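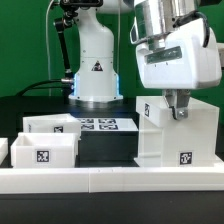

Music > Albums & Lyrics

Is the "Coltex" on the new Zollura album the same song as the old demo?

Posted by Marina Panagiotou, 08/09/2025

Hi all! I've been playing Zollura's second album pretty much nonstop (my neighbors must be so tired of me) and I keep getting stuck on track 3, "Coltex". I could swear I know that chorus from a demo that went around years ago under the name "Purba". Same tune, same little hiccup before the last line, but the demo was slower and just piano. Did they rewrite it, or am I mixing up two songs? And does anyone know what the second verse is about? I hear "leave the light on for the train" but my sister hears "rain".

Sotiris Petridis

You're not mixing them up! "Purba" was the working title. They played it live back in March at the Trundmont show and the singer said from the stage that it was an old one with a new name. I was near the back so I missed half of what he said after that, but I did catch that the piano version was recorded when he was 20 and he never liked the ending. The album version is faster, has the drum machine under it, and drops the whole bridge – I kind of miss the bridge. It's "train", by the way. The lyric sheet in the vinyl has it. I always took that verse as being about his brother moving away, but the sheet doesn't say, so that's only me guessing.

mapletape24

train. demo is better imo

lowkeylena

I hear rain too, tell your sister hi. No idea about the demo, but if you like the slow version, try the last song on their first album. It has over a minute of just piano before he starts singing and it's got that same sleepy feel. I put it on when I'm cooking and then forget about the onions.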